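This site uses cookies to remember your settings. By continuing to browse you agree to our use of cookies. Accept | Manage

Pine bed: slatted headboard or solid against a white wall?

tansyrow
We're replacing our daughter's bed in February and I'm down to two. One is the Vellstead, pine with a slatted rail at the head, $155. The other is the Cadent with a solid painted headboard, $151. Price isn't the issue. My worry is pillows and marks on the wall, which is plain white matte.

dunmore_k
Solid. We had slats for a year and small toys went down the back every night. I pulled the bed out so often the floor got scratched.

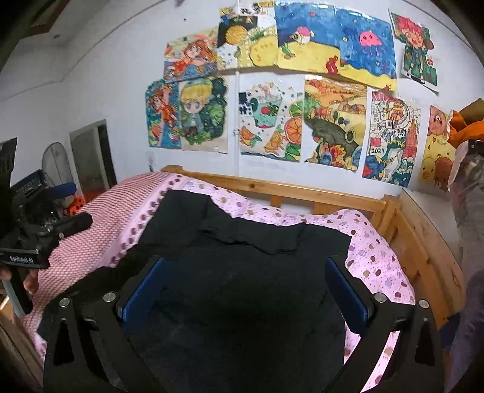
pellbrook
We have slats and I'd buy slats again. Ours is light pine and sits right up to the wall, and nothing much gets behind it. The bigger thing for us was wall space. We have the kids' drawings taped up over the bed in two rows, and a tall solid headboard would have covered the lower one. The pink sheet and the knit-patterned quilt go in the wash together, and with a low rail it's easy to reach over and make the bed again.

dunmore_k
Tape on matte paint, though? Ours took the paint off with it.

pellbrook
Depends on the tape. I use the low-tack kind from Treltwood and warm it with a hair dryer before I pull. One small chip so far.

osk23
I don't agree on the slats. They're a pain to dust. I have 13 of them on mine and I do each one with a damp sock. If you hang art, just put it on another wall.

tansyrow
There isn't another wall, the closet takes up the rest. Leaning Vellstead now. Does the side rail come off for moving? Our stairs turn twice.

pellbrook
Mine did, four bolts. Keep the hex key.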